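Subject: Re: [lectionary-text] Verse numbering in the Ladel psalter file

Fatima Mthembu wrote:

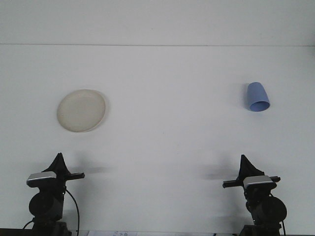 > The Ladel psalter file has 3,374 lines, and the response refrains
> are counted as verses in some psalms and left out in others.
> Psalm 51 is off by two from the superscription onward. Should I
> renumber to the Hebrew count or leave it as printed?

Fatima,

Use the Hebrew count, with the superscription as verse 1 where it stands alone. In Psalm 51 it takes up verses 1 and 2, so "Have mercy on me" begins at verse 3. That accounts for your difference of two. English Bibles that leave the heading unnumbered start at 1, and the Picard index follows them.

Refrains should carry no verse number. Tag them R and repeat the source verse in the second column. When a refrain comes from outside the psalm, as with Alleluia or a line from Luke, give the book and chapter in full.

Please keep the Greek psalm number in parentheses: 51 (50). Psalms 9 and 10 are a single psalm in the Greek, so both get (9), the second with its verses continued from 22.

I have checked the first 1,305 lines against the printed edition. The canticles are not done. The Magnificat still has the doxology run into Luke 1:55, and it needs a line of its own.

Send changes as a separate file. I will merge them in August.

Clémence Tessier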